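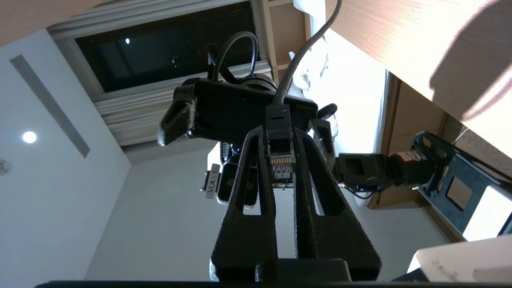 Network cable with RJ45 plug, clear end.

Section 4: First start of the Duvari water flosser base

By Flultia Product Support
Last updated: February
637 views | 26 comments | Share

Read this section before you use the Duvari for the first time. If you had a wisdom tooth removed or other surgery in the mouth, ask your dentist when you may begin.

1. Put the base on a flat, dry shelf. Keep it away from the bath and the shower.

2. Lift the tank from the base and open the lid. Fill it with lukewarm water up to the upper line. The tank holds 700 ml.

Caution: Do not use hot water. It can damage the seal and hurt the gums.

3. Press the tank down until you hear a click. If there is no click, turn the tank a little to the left and press again.

4. Choose a Tran nozzle and push it into the handle. The coloured ring must touch the handle on all sides. Each person in the home should have a separate nozzle.

5. Turn the pressure dial to 1. Hold the handle over the basin and switch on. Let the water run until the stream is even, then switch off.

Note: In the first seconds the pump is louder than normal. There is still air in the hose.

6. Lean over the basin and put the nozzle in your mouth. Close your lips lightly, so the water can flow out. Switch on and follow the line of the gums, beginning at the back teeth. Stop for a moment between two teeth.

7. After use, empty the tank and leave the lid open to dry.

Caution: Do not point the stream under the tongue, into the ear or into the nose. Light bleeding may appear in the first days. If it continues longer than two weeks, please visit your dentist.

If the display shows code 2708, the hose is bent or the nozzle is blocked. Switch off, remove the plug from the socket and make the hose straight. Rinse the nozzle from both sides. If the code comes back, contact the Flultia service desk in Drinddale and have the serial number from under the base ready.

Cleaning with vinegar is explained in Section 5.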